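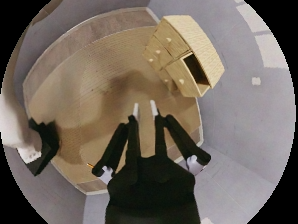

*Figure 7.1. A small drawer cabinet and a light wooden table.*

# Chapter 7: Wood and Water

Wood takes up water from the air and gives it back. Every dimension marked on a drawing of a wooden part is therefore a dimension at one moisture content, and a drawing that does not state the moisture content is incomplete. This chapter deals with the amount of water held in wood, the change in size that follows when that amount changes, and the allowances a designer must make in casework.

## 7.1 Moisture content

Moisture content is the mass of water in a piece of wood divided by the mass of the same piece after oven drying. It is given as a percent. A sample with a wet mass of 224 grams and a dry mass of 200 grams holds 24 grams of water, and its moisture content is 12 percent. Because the divisor is the dry mass, values above 100 percent are possible and are common in the sapwood of freshly cut softwoods.

Water is held in two ways. Free water fills the cell cavities. Bound water is held within the cell walls. As green wood dries, free water leaves first, and the wood loses mass with little change in size. The point at which the cavities are empty and the walls are still full is called the fiber saturation point. Shrinkage begins near this point and continues as the walls dry.

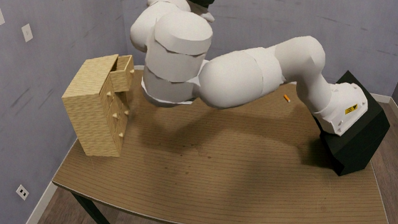
Below fiber saturation, the wood moves toward a balance with the surrounding air. The balance point depends mainly on relative humidity and to a lesser degree on temperature. It is called the equilibrium moisture content. A board moved from a damp store to a heated room will approach the new value over days or weeks, depending on its thickness, its species and any finish on its faces. End grain exchanges water much faster than side grain – the usual cause of checks at the ends of a stack.

## 7.2 Direction of movement

Shrinkage differs by direction. It is greatest along the growth rings (tangential), smaller across them (radial), and very small along the grain. For most design work the change in length is ignored.

The change in width of a board can be estimated from

`ΔW = W × C × ΔM`

where *W* is the starting width, *C* is the coefficient for the species and direction, and *ΔM* is the change in moisture content in percent. For a flat-sawn panel 500 mm wide, with a coefficient of 0.002 and a change of 2 percent, the movement is 2 mm. A drawer front fitted with a gap smaller than its expected movement will bind in the humid season. 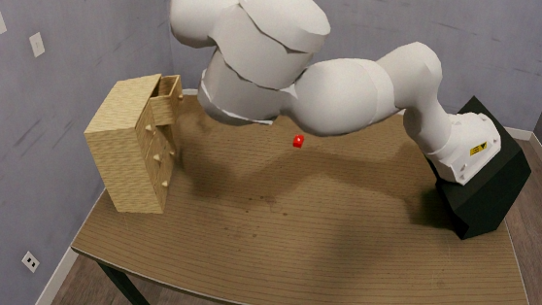 ## 7.3 Allowances in casework

Three rules follow from the section above. Parts joined with their grain in the same direction may be glued along their full length. Parts joined with their grain crossed need a joint that slides, such as a slotted screw hole or a panel held in a groove. Gaps around a solid drawer front are set according to its moisture content on the day of fitting.

Shops differ on the last rule. The Saketti works fits all fronts to one gap and controls the humidity of the fitting room. The Binadik shop measures each batch with a pin meter and reads the gap from a table, a copy of which is given in Appendix C. Both methods are sound if the meter or the room is checked often.

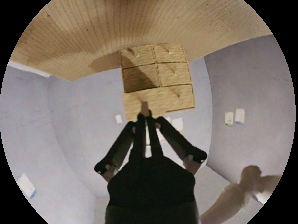
Krajewska objects that a table of gaps is only as good as the forecast of the room in which the piece will stand, and would prefer that the largest seasonal gap be specified in every case. The objection has weight where the final location is unknown. Its cost is a wide and visible gap during the dry months, and Section 7.4 compares the two approaches for a chest with solid fronts.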